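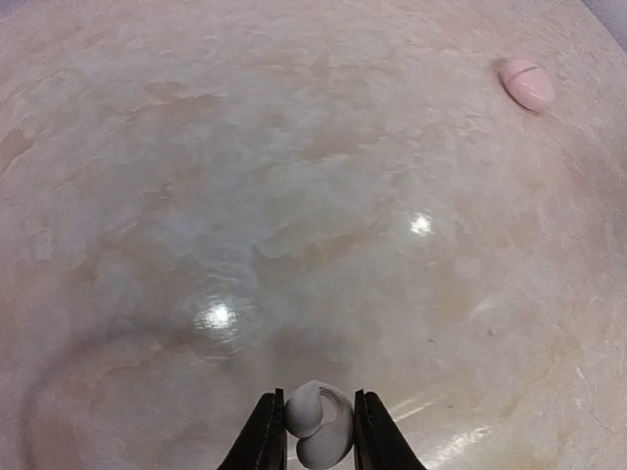
July, 2:40 pm. Naming day for the Melow oddments, continued. The rule we agreed on in the spring is that every piece gets a name a stranger could use to pick it out of a tray, and I am now the person who has to live with that rule. The matte gray one with the two lobes has used up most of my goodwill. It has a round lump up top with a slightly pointed peak, a bigger egg of a lump below, and a hollow down one side with a smooth rim. My first try was "pear, disturbed." Anil Joseph wrote "ear?" next to it in the log, question mark his. The pink one up in the corner was easy by comparison: pebble, pink, one groove. Ten seconds, done, on to the next.

Went with "gray double lump, peaked, hollow on side." It isn't pretty but I think you could find it with that.

State of the list: 902 named out of 3,243. At the present rate we finish some time after I retire. Trevor (the label printer, for anyone new) jammed once before lunch and has been sulking at half speed ever since. Cleaned the roller with a cotton swab. He took it personally.

Naming notes so far, mostly so I stop arguing with myself:

Color goes first, then shape, then whatever is odd about it. Anil wants shape first. Anil can name the next 74.

No food. We had "bean," "other bean," "kidney bean (not the other bean)" and a thing called "potato" that two of us couldn't agree on while both looking at it.

No body parts either. "Ear?" is struck from the log. It was a decent guess from one side, I will give him that.

If it has a groove, say so. Groove on a pink pebble is worth more than three adjectives about how smooth it is, given that smooth describes most of my week.

Don't write "small." Compared to what? There are 16 entries from the first batch that say only "small, smooth" and I have no idea which pieces they belong to. The handwriting is mine.
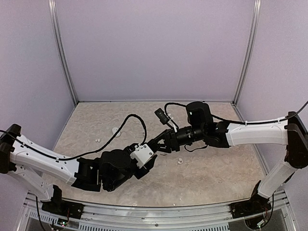 On finish: matte and glossy both count as useful words, but check by tilting the piece under the window before you commit. I marked one as glossy and it was my thumbprint. Entry fixed, thumb washed.

On color: the mottled top has cream, beige and pale gray in it, and by mid-afternoon I start finding those colors in everything I put down on it. Pink survives. Pale gray does not, or at least my opinion of it doesn't. I've started holding the doubtful ones against a sheet of plain printer paper, and have downgraded two "lavenders" to gray. There may be more. Anil says lavender was always optimistic.

3:55 pm. Call from Cindolbridge. They want to know if the names could be "a bit more consistent with the Edari list." I looked at the Edari list. It calls things "Form A" through "Form Z" and then starts again with "Form A (new)." Told them I would think about it. Have thought about it.

To do:

Redo the 16 smalls, or admit defeat and give them all new names.

Second opinion on double lump. Hand the name to someone who hasn't seen the piece, give them the tray, don't help. Last time I helped by staring at the right answer.

More labels for Trevor, the wide ones. He chews up the narrow ones.

Ask Anil what he did with "potato." It is not in its compartment and there's a new entry in his writing that says "brown, general."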